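Óleo de superfície Cesuten Sura – para madeira interior
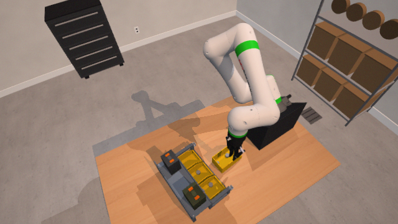
O óleo Sura é um produto da Cesuten para tampos, bancadas e estrados de madeira que ficam dentro de casa ou na oficina. Penetra na fibra e deixa um acabamento mate, sem película. A cor depende muito da madeira de origem: quem procura um tom quente, castanho alaranjado como o da grande superfície de trabalho na imagem, deve escolher a versão Ruvow. Para madeiras claras que devem ficar claras, recomendamos a versão Lorente, que tem menos pigmento.

Aplicação
Lixar a madeira no sentido do veio e retirar bem o pó. Mexer a lata antes de abrir e também durante o trabalho. Aplicar 2 demãos finas com pano de algodão, e tirar o excesso depois de cada uma. Entre as demãos é preciso esperar 23 horas – em divisões frias, um pouco mais.

Os panos usados podem aquecer sozinhos. Devem ser molhados com água e secos ao ar livre, bem estendidos.

Dados do artigo
Referência: 127
Versões: Ruvow (tom quente), Lorente (tom claro)
Acabamento: mate
Uso: só interior
Conservação: em lugar fechado, sem gelo

Perguntas sobre o produto
A responsável pela linha Sura é Leonie Stüber. Ela responde em português, alemão e inglês, normalmente da parte da manhã. Para pedir uma amostra de cor, indique por favor a espécie da madeira e se ela já foi tratada com cera ou verniz – sobre verniz antigo, o óleo não penetra.

Em dezembro as encomendas podem demorar mais tempo.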